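About us

Tremance is a small cookery and home skills school at the bottom of Sokstead, in the old chapel hall between the bus stop and the river path. We teach people to cook, bake, mend, wash, iron, budget for a week's shopping and eat well at the end of it. Some of our students are sixteen and some are well past eighty, and they very often end up at the same table, which is one of the things we love most about the place!

How we began

Madalena Neves started Tremance with one evening class and a borrowed oven. She had been teaching food in secondary schools and kept meeting parents at the gate who wanted to learn the same things as their children - how to make a soup without a packet, how to joint a chicken, what to do with half a cabbage on a Thursday night. So she put a card in the window of the post office offering six weeks of plain cooking, bring your own apron, and enough people came that she had to run it twice.

The first classes were held in the back kitchen of the Nogueira bakery, after the bread was finished for the day. It was hot and cramped, the big mixer took up most of one wall, and everyone had to breathe in when the door opened. We still talk about it fondly. The Nogueira family taught our very first bread course, and we still use their method for the overnight dough (flour, water, salt, a pinch of yeast, and then leave it alone, please, however much you want to poke it).

When the chapel hall came up for rent we took a deep breath and signed. The floor needed doing, the windows needed doing, the roof needed doing twice. But it had light all day long and space for proper benches, and the first time we had every ring going at once, with onions frying at one end and jam at the other, we knew we'd be staying.

What we teach

The heart of the school is still Plain Cooking, which runs all year and can be joined by anybody, including people who have never so much as boiled an egg. You start with eggs, as it happens. Then soup, then a roast, then what to do with the rest of the roast, then pastry, and in the last week you cook a meal for a guest of your choosing. People bring husbands, daughters, neighbours, and once a driving instructor.

After that you can go wherever you fancy. Bread and Buns is on Tuesday evenings. Preserving runs when there's something worth preserving, so keep an eye on the noticeboard from early summer. Cooking for One is a lovely daytime group and a good deal noisier than its name suggests. We also run Running a Home, a short course for young people about to move out for the first time, which covers shopping, storing food safely, laundry, basic mending, reading a gas bill and laying a table for friends.

That last one came from the students themselves. A group of sixth formers on the cooking course asked whether we could show them how to sew on a button, and then how to get curry out of a shirt, and by the end of term they had more or less written the course for us. We've kept their running order ever since. 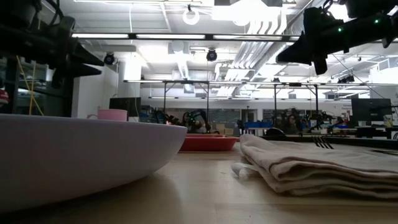
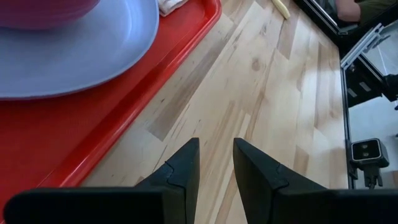 All our courses are taught in small groups, so there's always somebody on hand when your sauce splits. You'll cook at every session, with no long talks to sit through first, and you'll take home what you make. Bring a tub with a lid that fits. We keep a shelf of spares, but the lids and the tubs parted company years ago.

We don't set exams. You'll get a recipe book which you fill in as you go, with wide margins for your own notes, and we're always delighted when an old student turns up with theirs so splashed and scribbled on that you can hardly read the print. Madalena's own copy of the soup chapter has been taped back together so many times it no longer shuts.

Who comes to Tremance

All sorts. Last year we taught 334 people, and the oldest and youngest of them made a very fine lemon tart together. We have people who've just been widowed and never cooked, people who've just retired and want to do it properly, new parents with no time, teenagers with endless appetites, and a good number who come for the company and would be just as happy if we were teaching them to juggle.

You don't need to be from Sokstead. We have students from all the villages along the valley, and the number 26 bus stops right outside. If you're coming from further up, where the bus gives out, tell us when you book and we'll try to match you with someone who's driving.

Places on daytime courses cost £60 for the full six weeks, with ingredients included. If that's difficult, please ring or drop in and have a quiet word. We keep free places on every course and we would much rather they were used.

The Friday lunch

Every Friday in term time the hall opens for lunch, cooked by whichever class is ready for it. There's one soup, one main dish, one pudding and a pot of tea, and you pay what you like. It started as practice for the students and has turned into a proper fixture. Come early if it's treacle sponge!

In April 2023 we served our 1,000th lunch, a bowl of leek and potato soup, to a gentleman who had only come in to ask the way to the station. He missed his train and stayed for pudding.

The lunch is also where a lot of our recipes come from. People tell us about the dish their mother made and we ask them to come and show us, and so the book gets fatter each year. The bean stew, the cold rice salad with herbs and the very peppery biscuits all arrived that way.

Our kitchen garden

Behind the hall there's a strip of ground that used to be nettles. It's now herbs, salad, beans, rhubarb and a pear tree which has yet to produce a pear, though we remain hopeful. The gardening group meets on the same morning as Cooking for One, so what comes up out of the ground often goes straight in at the kitchen door. Any spare plants go on the wall by the gate. Do help yourself.

We garden on heavy clay, so if you know how to grow a straight carrot in it, come and find us.

What's next

We're fitting out the old vestry as a second, smaller teaching room, with a lower bench for people who prefer to cook sitting down, and a sink to match. The name on the door will be Nerko, after Madalena's grandmother's village, where she first learned to make bread. We hope to use it for family classes on Saturday mornings, and for one-to-one sessions for anyone who finds a full class a bit much.

We're also looking for someone to teach a knitting and darning evening. If you can turn a heel and don't mind being asked the same question several times over, we'd love to hear from you.

Visiting us

The door is open on weekdays during term, and you're welcome to look round whether or not there's a class on. Come up the side path, past the bins, and push hard as the door sticks in damp weather. The kettle is on the left as you come in. There's level access from the river side and a ramp at the gate, and dogs are fine in the garden but have to stay out of the kitchen.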